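Search the index Enter a line, title or speaker Go

Mitby Index of Film Dialogue: frequently asked questions

4 min read

The index records lines of spoken dialogue on war, peace and public fear, with the film, speaker and time position of each. The answers cover entry format, checking and reuse.

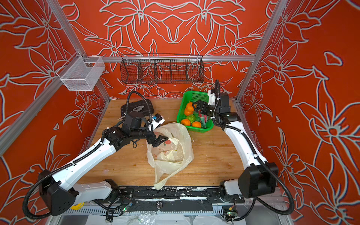

Réka Lakatos
Catalogue Editor, Mitby Index

What counts as an entry?

One continuous utterance by one speaker, up to 70 words. Longer speeches are divided at a pause and the parts are cross-referenced. Narration is included and coded N. Song lyrics, intertitles and on-screen text are excluded.

Why does a line differ from the version I remember?

Entries are transcribed from the soundtrack. Posters, trailers and published scripts often carry a different wording. Where a variant is in wide circulation, it is listed under the entry as a secondary form and will be found by a search, but it is not the citable text.

Which release is used for the time position?

The release named in the Source field. Positions are given in hours, minutes and seconds from the first image after any distributor logo. A transfer made at a different speed will drift, and the error grows over the length of the film. For the Cusov restorations we give a second position against the older theatrical cut.

How are translated lines handled?

The original language is the head entry. Subtitles and dubbed dialogue are recorded separately, each with its own source. We don't correct a subtitle that mistranslates the line; the editor adds a literal rendering in square brackets. Diacritics are kept in names but ignored by the search, so Voros and Vörös return the same results.

How is a line checked?

A second listener transcribes the passage without seeing the first version. If the two disagree, the line is marked Unresolved and held out of the public index.

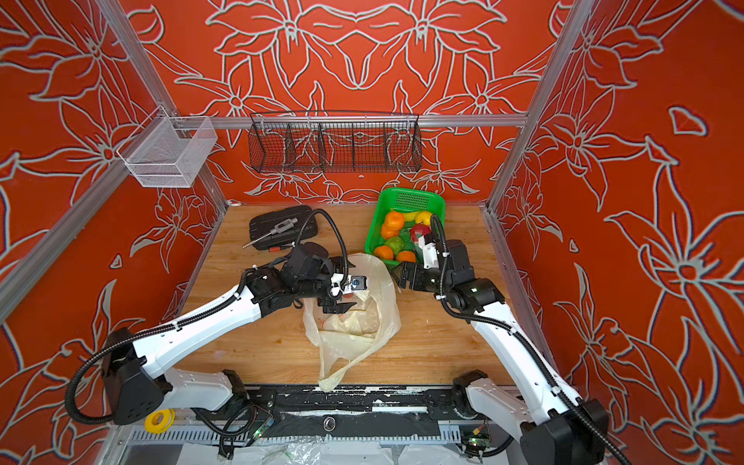
Unresolved lines are reviewed in May. At the last review there were 29, most of them overlapping speech in crowd scenes. A line that can't be settled after 12 months is published with the doubtful words in italics.

What do the theme codes mean?

Codes follow the Avham scheme, third revision. Each entry has one primary code and up to two secondary codes. Fear of outsiders (F2) is separate from fear of weapons (F4). Codes describe what the speaker says and take no account of whether the film endorses it. A character who argues for disarmament and is later shown to be lying is still coded P1.

How large is the index?

Almost 900 entries are public.

May I quote from the index?

The dialogue belongs to its rights holders and we can't license it. Our notes, codes and literal renderings may be reproduced with credit to the Mitby Index and the entry number.

How do I report an error?

Use the form at the foot of the entry. Give the release you watched, the time position and the wording you heard. Reports without a release can't be processed.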